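May 19, 2026

Umbrella day! I have been putting this off since November, and this morning I finally got down on the floor with the white bin and the black crate and sorted the whole hallway mess. I had no idea how happy a row of folded umbrellas could make me. All those sherbet colors next to each other — pink, mint, that soft blue — it looks like an ice cream counter.

Vitória called in the middle of it and I talked her ear off about wrist loops. She says I should hang them on hooks. I say hooks are how the hallway got this way in the first place (everything on top of everything, and the one you want always underneath). Handles up in a bin, and you just reach in and grab a color. I love it.

The mint one is my favorite and I will not be lending it to anyone. Naveen, if you ever read this, I mean you.

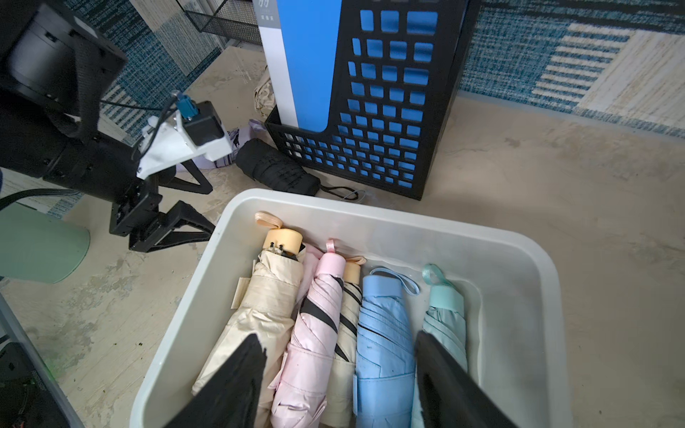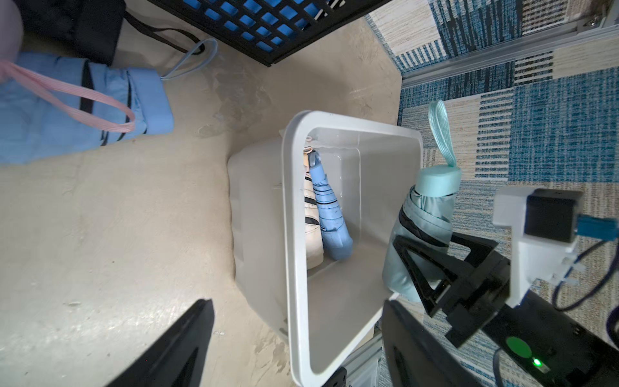

Afternoon, still going

Made tea, ate the last of the Potatitz straight from the bag, and went back in. The shoes are a separate problem. I want them by the door but I don't want to look at them, so maybe they get a bin of their own, or maybe they go under the bench and I stop fussing. I'll ask Sandra, she has a whole system at her place and never trips over anything.

The striped rug needs a good shake too. Tomorrow, if it's dry.

I wrote COLORS on a strip of masking tape for a label and then decided against it, because who needs a label for umbrellas? Kept the tape on my notebook instead.

Zulmira is coming for supper and rain is in the forecast for the walk home — I have never been so pleased about rain. She gets first pick (except the mint). I already have a guess, but I want to see her choose.

Need: onions, stamps, a sponge for the bench, call Martim back about the ladder.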